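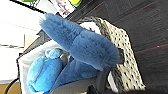 Soft toy storage: your questions answered

Most of what gets written about storing soft toys is trying to sell you a bin. We lend toys out from Nimow, our toy library, and we have 277 soft ones on the shelves at the last count, so we have opinions. They may not suit you.

Do I need a special container for soft toys?

No. A soft toy doesn't know what it's in. Fabric baskets are pleasant to handle and don't hurt when somebody falls on one, but a cardboard box does the same work until it gets damp. If you already own something with an open top and no sharp corners, use that first and see what annoys you about it.

Fabric-lined or plain?

Lined looks nicer. Whether it is nicer depends on how the lining is fixed. Ours vary: some lift out and go in the wash, others are stitched in and have to be sponged, which takes an age and never quite gets into the corners. Check before you buy, and be wary of the word "washable" on a label until you've read the small print. A pale lining will show every mark. I used to think this was a fault, but at least you know when it needs cleaning.

How many toys should go in one basket?

Fewer than will fit. We allow 8 small ones at most, and larger toys go in ones and twos. A basket stuffed to the brim gets tipped out whole every time a child wants the one at the bottom, and then you are back where you started.

Should the big ones go in first?

Generally, yes. Put the long or heavy one at the bottom and let it stick out if it has to. Folding a tail double to make things look tidy leaves a crease in the stuffing, and some fillings don't recover.

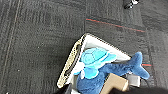

Turtle on top, shark underneath, tail over the side.

Is it all right to sort by type — sea animals together, bears together?

If it amuses you. Joaquín Daza, who did our first shelf plan, was very keen on it, and it lasted until the first busy afternoon. Children under four or so don't sort that way, and adults in a hurry don't either. We now sort by size and nobody has complained.

Do vacuum bags work?

They save space, I'll grant them that. We tried a set from Sorrentino for the winter store and the short-pile toys came out fine. The shaggy ones looked flattened and sorry for themselves for weeks, and one bag had let the air back in by July. I would use them for spare bedding and leave long fur alone.

What about scented sachets?

A smell on top of a smell. If a toy is musty, wash it if the label allows and dry it right through. Dense stuffing can feel dry outside and be damp in the middle, so give it longer than you think.

How do I perk up matted fur?

Use a soft brush on dry fur, a little at a time, holding the base so you aren't tugging at the seams. The Jarkus grooming mitt costs more than a baby's hairbrush and, as far as I can tell, does the same thing.

Can I leave the basket on the floor?

On carpet, yes, provided it isn't where people walk. On a hard floor a light basket slides about when a child leans on it. We don't stack fabric ones at all. They sag.

Does rotating toys really make children play with them more?

So the Bitley leaflet claims. Othmane Benmoussa kept a tally for us over 4 weeks, putting half the baskets away and swapping them over. The returning toys were popular for a day or two, then it was the same few favourites as before. It did make tidying quicker, so we carried on.

What do you do with toys that are past it?

Loose eyes, split seams or stuffing coming through: out of the basket that day. We mend what we can. Last year 27 were beyond mending and went for textile recycling where the centre would take them — ask yours first, as many won't accept anything stuffed.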